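Chapter 4
Gathering Demonstrations

4.1 What a demonstration contains

Chapter 3 treated the training set as given. The learner received pairs of observations and actions, and the only question was how to fit a policy to them. In this chapter the pairs have to be produced. A demonstration is a recorded run of a task in which some competent source, usually a human operator, chooses the actions. The record holds the camera views, the joint positions, the state of the gripper, and the commands sent at each time step. It also holds a task label, which is often a short sentence such as "put the green bag in the drawer."

The label is less harmless than it looks. If every run in a set concerns one bag and one drawer, the words carry no information, and a policy can ignore them without any loss on the training data. The same policy will then ignore them when a second bag is placed on the cabinet. Scenes with more than one candidate object are therefore collected from the start, even when the first application calls for only one.
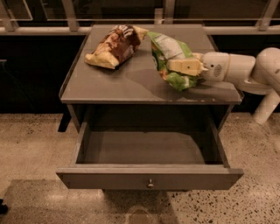 Packaged snacks are a common choice for early collection work. They are cheap and easy to replace, and their shape changes under the fingers. A rigid block, once grasped, has one pose relative to the gripper for the rest of the run. A bag sags, folds and turns, so the operator must correct for motion that no model of the object predicts. These corrections are worth recording. A set made only of smooth, error-free runs tells the learner very little about how to return to the intended path after leaving it.

4.2 The episode as a unit

We call one complete run an episode. Its start and end must be defined in writing before collection begins. Consider a storage task in which the drawer may be open or closed at the start. If some operators open it as part of the episode and others open it by hand before pressing record, the set contains 2 tasks under one label. The Rendimia collection, used in the exercises, suffers from exactly this fault. Of its 1,000 episodes, 800 begin with the drawer open. The protocol did not specify the starting state, and the imbalance was found only after training.

A written protocol should fix at least the following:

the starting state of the furniture and of the arm;
the region in which objects may be placed;
the condition that ends the episode;
the treatment of failed grasps.

The last item deserves care. Under the Balogh convention, a failed grasp followed by a successful second attempt is kept, and an episode abandoned by the operator is stored separately with a failure mark. Under the Gastach convention both are deleted. We follow Balogh throughout, for reasons developed in Section 4.5.

4.3 Sources of variation

Repeating an episode without change adds little. Variation may be introduced in object position, object identity, lighting, camera placement, and operator. These are not equally costly. Moving a bag takes seconds; moving a camera may require a new calibration and a break in the session. The Zurkska schedule orders the changes by cost: object positions change after every episode, objects after every 12, and the camera only between sessions.

Such a schedule has a known weakness. Factors that change slowly become tied to one another — a camera position to an operator, for example, or an operator to the light at a given time of day. Section 4.4 gives a method for detecting these ties from the episode records alone.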